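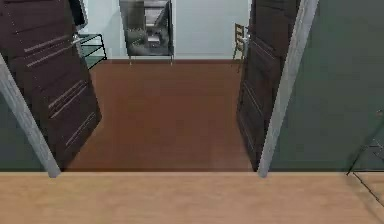
mostdale_nav replied:
Which planner were you running for the doorway task? Our team had the default one and it kept refusing the gap with both doors open.

ratex_b
Default planner, inflation radius cut down. The threshold is the bigger problem. The floor changes from light wood to reddish brown there and our segmentation treats the line as a step. We lost 115 runs out of 1,000 to it.

veltero-user7
That is a labelling fault and has nothing to do with the planner. Relabel both floors as one class and train again.

ratex_b
Tried it. The step errors went, but then it stopped telling the rooms apart, and the brief for the February round asks for a room change to be logged.

mostdale_nav
Use the door posts for the room change. They are light grey against dark brown doors, so the edge is easy to find.

veltero-user7
Disagree. Posts fail as soon as the robot comes in at an angle. Log it from the map pose.

brabec_sim
Map pose is allowed under the club rules, I checked. We did 1,225 runs that way in the Brabec build and 398 of them were with the doors at random angles. Drift was small enough to ignore.

mostdale_nav
Did you count a run as failed if it touched a door?

brabec_sim
Yes, any contact.

ratex_b
OK, will try map pose with the old two-floor labels and a height check at the threshold. Posting the config once it has done a full set.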